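About Tevum

Tevum is a small travel company that plans island trips for people who would like to stay put once they get there. We arrange walking holidays, guesthouse stays and ferry passes, and we write the route notes our guests carry with them.

The company was started by Elango Gowda, who had worked on ferry timetables and kept being asked by friends which boat to take and where to sleep at the other end. He typed up his answers, and the typed sheets became our first guide, Ziltico. It covered one coast and had no maps. The current edition has 90 walks, all with maps, and is revised each April before the season opens.

What we do

Most of our guests book one of two things. Naseri is our slow itinerary: one island, one guesthouse, and a different walk each day if you want it. Grornier is for people who prefer to move around, with 3 islands on one ferry pass and your bags sent ahead to the next stop. Both can be started on any day the boats run.

We also book single nights and one-way crossings. There is no minimum spend, and we don't charge extra for people traveling alone.
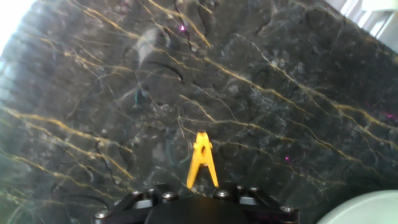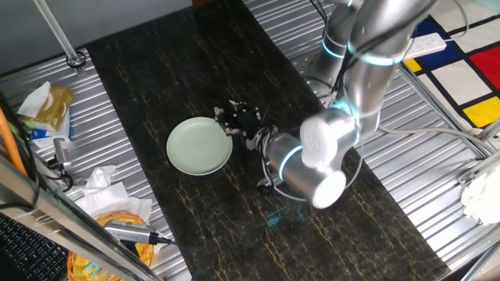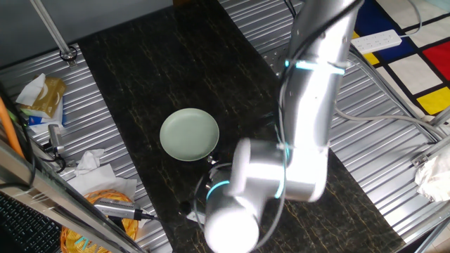 We work with guesthouses that are run by the people who live in them. Rooms are simple. Some have shared bathrooms, and we say so on the booking page. Breakfast is included everywhere – dinner depends on the house, and on the smaller islands you should order it the night before.

Groups are kept small on guided walks. If you would rather go alone, we send the notes in print and as a file for your phone. Last season 2,411 people traveled with us, and 400 of them had been with us before.

Boats and weather

Crossings do get canceled. When that happens we move your room and your bags and let you know by text message. You pay nothing for the change, but an extra night is charged at the normal room rate.

Getting in touch

Write to us through the contact form and tell us your dates, how far you like to walk in a day, and any food you can't eat. We answer in the order messages come in.

Page last updated 29 May 2022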